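Aug 17, 2018

I spent the morning rewriting our reset rules for the Fodamard arm. The old sheet had 17 lines and most of them were about paperwork. The new one has 4.

Glass comes off the counter before any speed test. Blades go in last and come out first. The gripper stays at 30 percent speed near anything breakable. Every run gets logged, even the bad ones. We keep the same rules in simulation, on a full kitchen counter.

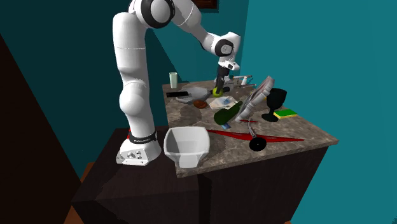 A reader at Skiltstead wrote that rules for simulated glass are a waste of time, and that their group only applies them on hardware. I don't agree. Scripts get copied over to the real arm with whatever habits are in them.

I'll post the full sheet in September.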